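Reading the Double Role: Notes for Week Four of Popular Cinema and Its Audiences

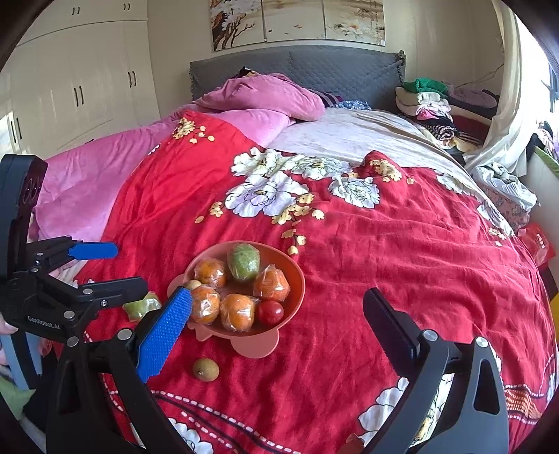 Ildikó Barta

Welcome back, everyone, and thank you to those of you who stayed behind after the last session to keep arguing about songs. I've tried to fold some of that conversation into these notes (you'll recognise your own points, I hope, and forgive me where I've flattened them). As always, the handout is meant to sit beside the lecture and won't replace it, so please scribble all over it.

This week we're looking at the double role, where one performer plays two characters in the same picture. It's one of the oldest tricks going, and popular cinema in nearly every country has had a love affair with it at some point. Audiences adore it, critics tend to roll their eyes at it, and I've always thought there was more to say than either group usually gets around to saying.

Our main text is Vollevach, which you should have watched by now. If you haven't, the library has two copies on short loan, and there's a screening in the small theatre at 6 pm, the evening before your tutorial. It runs a fair while, so bring a jumper and something to eat.

A quick reminder of the plot

The film follows Tello, a ferry mechanic in the river port of Skamside, and his twin brother Oren, who was raised by an uncle in the capital and has come home to sell the family slipway. Neither has seen the other since they were small. Their mother knows perfectly well who is who and chooses, for reasons the film takes its sweet time over, not to tell anybody. There's a wedding, a fire at the fuel dock, a court hearing that goes wrong, and the long crossing at the end that everyone remembers.

Both brothers are played by the same actor, and he appears as both of them together in 21 scenes. I mention the number only because some of you guessed far higher in the tutorial quiz, and that tells us something about how the film works. We feel the two men are constantly in each other's company. For most of the running time they're kept apart, and it's the editing that throws them together.

How it's done on screen

There are several ways of putting one actor in two places, and you'll want the vocabulary for your essays.

The split screen, sometimes called the locked-off split, is the simplest. The camera stays put, the actor plays one side, changes costume, and plays the other. The join is hidden along a door frame, a curtain, a tree trunk, whatever happens to be handy. In older films you can often find it by looking for the one vertical line that nobody ever crosses. Watch the kitchen scene in Vollevach with this in mind and keep your eye on the dresser.

Over-the-shoulder doubling uses a stand-in seen from behind. It's cheap, it's quick, and it allows for touching, which the split doesn't. The embrace outside the courthouse is done this way, in four shots, and the stand-in is a touch broader across the shoulders than he ought to be. I didn't notice this until my third viewing and now I can't see anything else, for which I apologise in advance.

Motion-controlled camera work repeats the same move precisely on each pass, so the two performances can be combined while the camera travels. Vollevach saves this for the ferry deck, and I'd like you to think about why a production with a tight budget would spend its money there.

Then there's the method I'm fondest of, where the film doesn't show both characters at all and lets us fill in the gap. A voice from the next room, a coat on a hook, a reaction held a beat longer than is comfortable. Section two of your reader has a good discussion of offscreen space that will help you here.

Performance

It's very tempting to write about double roles as though they were all technical cleverness, and I'd gently steer you away from that. Somebody has to act them! The easy approach is to give each character a label (one moustache, one limp, one loud shirt) and let the costume department do the heavy lifting. Plenty of enjoyable films do exactly this, and I wouldn't want you to be snobbish about it. A star vehicle made for a holiday crowd has to be legible from the back row of a noisy cinema with a toddler climbing over the seats.

Vollevach starts out that way. Oren has his grey suit and Tello has his overalls, and for the first half hour we never have to work at it. After the fire the clothes get mixed up, and from then on we're relying on how each man listens. Tello looks at people's hands when they talk to him. Oren looks slightly past them. Try the hospital corridor with the sound off and see how quickly you can tell which brother you've got. I've shown it to students for years now and there's always a lively disagreement about the second half of that scene. I lean toward Tello, but I've been talked out of it before.

Twins, impostors and the other fellow

We'll spend the middle part of the lecture on types. The separated twin is a story about families and what they owe each other. The impostor is a story about class more often than not, as somebody steps into a better house and finds out how it runs. The villain who wears the hero's face is a story about stardom itself, and gives an actor with a spotless reputation an evening off from it.

These overlap, of course, and Vollevach wobbles between the first and the second for most of its length. The sequel, Tekidon, goes cheerfully for the third and is a much sillier film. It isn't required viewing, although I'd be sad if you skipped the casino sequence.

For your tutorial

Choose one scene in which both brothers appear and write a shot-by-shot breakdown of it. Note who is favoured by the camera, where the cuts fall, and which technique you believe is being used. A messy table is fine, and so is a drawing.

Please also read pages 76 to 100 of the reader. The chapter is dense in the middle and gets friendlier toward the end, so do persevere.

The short paper is 700 words, double spaced, with your tutor's name on the front. Pick one double-role film other than Vollevach and discuss how it teaches the audience to tell its characters apart. Films in any language are welcome. If you're working from subtitles, say so in a footnote and tell me which version you watched, as the jokes in particular can change a great deal from one to another.

My office hours are the same as they were in January, and the kettle is usually on.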